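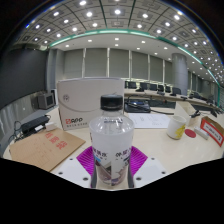
Maham Khattak objected in the April seminar that picking up a bottle is not yet a chore, and that a machine which cannot also open it, pour from it and put it away has saved the household no work. The course adopts her objection as its working test.

Unit 7: Grasping and the Complete Task

Students should read the Lashari paper before the session and prepare two household tasks, each divided into its separate movements. Written answers are due by 6 pm.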